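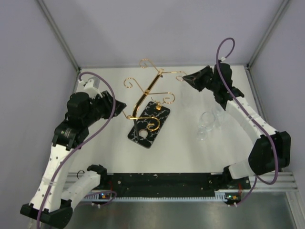 Der goldfarbene Ständer in der Mitte des weißen Tisches

Über uns

Mallow ist eine kleine Schule für Konditorei und Tafelkultur in Mevberg. Angefangen haben wir mit einem Backofen, 14 Klappstühlen und einem Kurs über Brandteig, der gleich am ersten Abend bis nach Mitternacht ging. Heute kommen im Jahr 160 Leute zu uns, manche zum ersten Mal mit Spritzbeutel in der Hand, manche mit eigener Backstube – und wir freuen uns über alle!

Jurgita Paju leitet die Schule und unterrichtet Hefeteige und alles, was mit Mohn zu tun hat. Timothée Coste hat in Hervieu gelernt und bringt von dort seine Liebe zu Blätterteig mit (dreißig Minuten Ruhezeit, keine Minute weniger, da lässt er nicht mit sich reden). Bei Poonam Bisht geht es um Zucker, Kardamom und Konfekt, und wer einmal ihr Pistazienkonfekt probiert hat, meldet sich meistens gleich für den nächsten Kurs an.

Uns begeistert auch, was nach dem Backen kommt: Wie deckt man eine Kaffeetafel, welches Messer gehört zur Torte, wie hoch darf gestapelt werden? Dafür gibt es seit März einen eigenen Abendkurs, immer donnerstags. Zum Schluss essen wir gemeinsam auf, was da ist.

Aktuelles
Blätterteig für Geduldige
Kaffeetafel am Donnerstag
Konfekt mit Poonam Bisht
Gutscheine

Kontakt | Impressum | © Mallow, Mevberg | Nach oben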